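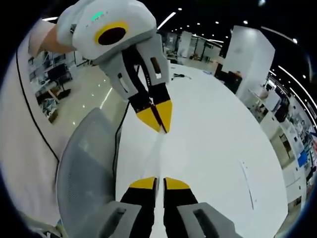 A hand-held gripper with yellow fingertip pads.

Reading Ruth aloud, all in one go

The minister of the chapel at Ellwood has been reading the Book of Ruth to people for most of the winter. She has read it in the chapel, in two front rooms, in the day room of a care home and once on a delayed train, to a friend who asked what she was carrying. She reads all four chapters without stopping, and she says it has changed the way she preaches.

"I'd been treating it like a box of sayings," she tells me. "You take out 'whither thou goest' for a wedding and put the rest back. Then in January I read the whole thing standing up, start to finish, and I got to the end and my heart was going! It's a proper story. It has hunger in it, and three funerals before you've turned the page."

We are talking in the chapel vestry, with the heater on and a pot of tea between us that she keeps forgetting to pour. She talks quickly and leans forward when she gets to a verse she likes, and she likes a great many of them.

I ask her where she thinks most readers go wrong. She starts with Naomi. "We rush past her to get to Ruth. But listen to what she says when she comes home. The women come out and say, 'Is this Naomi?' and she says, 'Don't call me Naomi, call me Mara.' Pleasant, that's what Naomi means, and Mara is bitter. She's standing in the road in front of all her old neighbours and telling them what she thinks God has done to her. And the book lets her! There's no voice from heaven to put her right."

She has found that this is the place where a room goes quiet. At the care home a woman asked her to stop and read it again, and so she did, three times over. "I don't know what it meant to her. I didn't ask. I just read it."

"The other thing," she says, and now she does pour the tea, "is that Naomi says she's come back empty, and Ruth is standing right next to her. Can you imagine being Ruth at that moment? She's walked all that way from Moab. She's just made the most tremendous promise anybody makes in the whole Old Testament, if you ask me, and her mother-in-law tells the town she's got nothing. I used to think that was a bit rude. Now I think it's how grief is. You can't see who's beside you."

She is just as keen on the barley. Chapter two, she tells me, is her favourite by a mile, and she won't hear a word said against it by people who find it slow. Before she reads it she likes to go back to Leviticus 19, where the farmer is told to leave the edges of his field for the poor and the stranger.

"People hear 'Leviticus' and their faces drop. But there's the law, just a line or two of it, and then you turn to Ruth and there's a hungry foreign woman walking about in it. She's eating because of a rule about corners. I find that so moving. And Boaz goes past the rule — he tells the young men to pull some out of the bundles and drop it on purpose. He's told them not to trouble her, too, so she can work without being frightened."

Does she ever skip anything? There is a pause, and then a laugh. The threshing floor in chapter three was left out of the Sunday school version, she admits, and she was nervous of it the first time she read to a mixed room. She has since come round to reading it plainly and leaving people to make of it what they will.

"Everybody wants to know exactly what happened. I don't know! The book is being careful, and I think it's being careful on purpose. What I do know is what he says to her. He calls her a worthy woman. If you look at the Hebrew it's very close to what was said about him a chapter before, when he's called a man of standing. So the rich landowner and the widow with nothing get matching words. I nearly shouted when I spotted that. I was in the library, so I didn't."

Her Hebrew is, in her own description, "slow and stubborn". She took it up again last year with a grammar, a dictionary and a pad of squared paper, and she works through a handful of verses each morning before breakfast. Some mornings she manages only one. The word she has spent longest on is hesed, which her Bible gives as kindness, and which others give as loyalty or steadfast love.

"None of them will quite do. Kindness sounds like holding a door. It's more a kind of sticking. Naomi uses it near the beginning, when she's trying to send the girls home, and she asks the Lord to show them the hesed they've shown to her. So the two Moabite girls are the pattern, and God is being asked to match it. Isn't that a daring way round?"

We come at last to the gate, the sandal and the baby. She is fond of the nearer kinsman, who wants the field until he hears what comes with it, and who never gets a name. She is fonder still of the neighbours, the same women who met Naomi on the road. They take charge of the ending, she points out. They tell Naomi that her daughter-in-law is better to her than seven sons, and they even name the child.

"So they've answered her," she says. "She said she was empty, and it's taken them four chapters, but they've come back and told her she isn't. And then there's that list of fathers and sons at the bottom, down to David, and people stop reading because it's a list. Please don't stop! Read the names out. Take your time over Obed."

I ask what she would say to anyone who wanted to try it at home. Choose a translation you can say without tripping, she tells me, and have a glass of water handy. Don't do the voices. Let the silences be a bit longer than feels comfortable, above all after the first five verses, and don't explain anything until someone asks.

She is starting on Jonah after Easter, also in one sitting, and has already begun the Hebrew. She is stuck on the fish, and very happy about it. The readings are on Wednesday evenings in the chapel at Ellwood, and you can come in late if you come in by the side door.

March 27, 2019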